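Tirus Bench Rules - README

Tirus Bench Rules is the working standard for tabletop manipulation recording at our Flalcombe and Prostitz sites. It covers how a desk is set up, how an episode is started and stopped, and what gets written down afterward. Version 2 is out and we're really happy with it! Most of the changes came from operators, and the whole thing now fits on a page you can tape up next to the arm.

What's in the release

The set has 200 episodes, of which 88 were recorded under the new rules from start to finish. The older ones are tagged "legacy" in the episode table. Please keep the two apart when you report results.

Desk rules

Cluttered desks are welcome. Cloth, boxes, clear plastic and plants can all share the surface, and we love it when they do - tidy desks made for boring data in version 1. Chairs may stay by the desk as long as they're outside the marked reach of the arm. Log the item list before the first motion, and don't add or swap anything until the episode is closed.

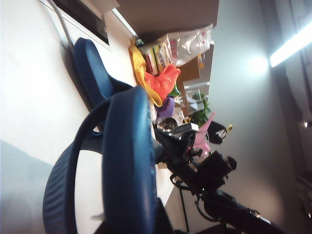
Lensa Gebreyes: I'd go further on the chairs. Reach gets marked with the gripper closed, and an open gripper needs more room. Can we mark it open, at full extension, and redo it whenever the arm is remounted?

Yes, and it's now rule 4. Thank you, Lensa!

Motion rules

Keep one hand near the stop button for the whole episode. Speed is capped at 90 mm per second until the operator has signed off on the layout. Cables under the gripper get checked by hand at every restart, with the power off.

Known gaps

Shiny and see-through items are still graded by eye, and the Wolde grading sheet is only half adapted to them. Legacy episodes have no item lists.

Questions and rule proposals go to Manolis Sarantis. Small proposals are great - rule 7 began as a single line in a shift log.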